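Checking a two-arm planner before you trust it

Most planners will call a path collision-free and leave out the cables. Ituso does this by default, so start there. Open the scene file, set link padding to 30 mm, and add a keep-out volume for each cable loop. It's dull work – do it anyway.

Next, replay the plan at low speed and stop it where the two grippers come closest.
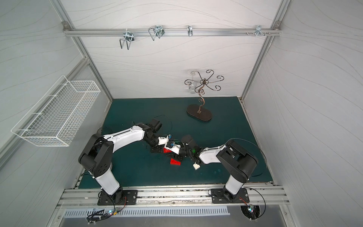 Both arms over the bricks, grippers nearly meeting.

Compare that pose with the planner's own view. If the model shows more space than the table does, fix the calibration first. Don't touch the cost weights yet.

Ituso's docs promise 95 percent success with stock settings. I'd want to see their table.

2 comments
2614 shares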